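How Robots Learn from Examples

Sorting the silverware is a job you can probably do while thinking about something else. You pick up a fork, you see where the forks go, and you drop it in. A robot can't do that until it has been taught, and teaching it takes a lot of examples.

This page is about where those examples come from.

Why not just tell the robot what to do?

People used to do it that way, and in many factories they still do. Someone writes a list of exact steps: move the arm forward this far, close the fingers, lift, turn, open. If every part arrives in the same spot every time, the list works very well.

A kitchen is different. The spoon might be lying on top of the fork. The knife might be pointing the wrong way. Someone may have left a whisk in the pile. You would need a new list of steps for every possible mess, and there are more messes than anyone could write down.

So engineers try another way. They show a computer program many examples of the job being done, and the program looks for patterns in them. This kind of program is called a learning system. The examples are called training data.

Who makes the examples?

People do. It is a real job, and the person doing it is often called an operator or a data collector.

Yasmine Benmoussa collects examples at a company called Amwood. She spends part of her day at a table with bins on it, moving small objects from one place to another. She does not use her bare fingers. She holds a gripper in each hand, a tool with two jaws that open and close, something like kitchen tongs.

Why use grippers? A human hand has four fingers and a thumb, and it can bend in many ways. The robot that will learn this job has only two jaws on each arm. If Yasmine used her fingers, she would show the robot tricks it could never copy, like rolling a chopstick along her palm. With the grippers, she can only do what the robot could do too.
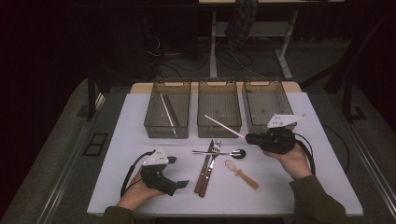

Page last changed: July

Chopsticks are harder than they look. They are long and thin, and they swing if you pinch them in the wrong place. One chopstick is already in the left bin in the picture, and the right-hand gripper is holding another. The knife, fork, spoon and whisk are still on the table.

What gets saved?

While the operator works, the computer keeps a record. At Amwood it saves three kinds of information:

Video of the table and the grippers.
Where each gripper is and which way it is tilted.
How far open the jaws are.

All of this is saved many times each second. Later the learning system can match them up. It might find that when the jaws are near a thin object, they should be almost closed before they touch it.

One try at the job, from start to finish, is called an episode. Yasmine's episodes usually last 30 seconds or less. Then she mixes up the objects and starts again.

How many examples does it take?

More than you might guess. Amwood's first set of table examples, which the team named Sidero, had 2152 episodes. The robot trained on it was good with spoons and poor with chopsticks -- it kept reaching for the middle and missing. The team looked back and saw that most of the chopsticks in Sidero had been lying the same way.

The next set was called Pekitz. It had 2969 episodes, and the chopsticks were turned in all directions. The robot did better, though it still dropped some.

Do mistakes count?

Sometimes an operator drops a spoon. If she picks it up again and finishes the job, that episode may be kept. Robots drop things as well, and they need to see what to do next.

Other episodes are thrown out. If a sleeve covers the camera, or the recording stops early, the example could teach the wrong thing. A second person checks the videos and marks the ones to remove.

Try it yourself

You will need two pairs of kitchen tongs, three boxes, and some spoons, forks and chopsticks. Leave out anything sharp.

Put everything in a pile on a table. Decide which box each kind of object goes in. Now sort the pile using only the tongs, one pair in each hand.

Do it again with the pile mixed up a different way. Did you pick up the first object from the same side? Did you ever use one pair of tongs to hold something still for the other? Write down what changed -- a learning system has to work all of that out from the examples it is given.

Words to know

Gripper: a tool that holds things, used by a robot or by a person.
Episode: one recorded try at a job.
Training data: all the examples a learning system learns from.
Operator: the person who does the job while it is being recorded.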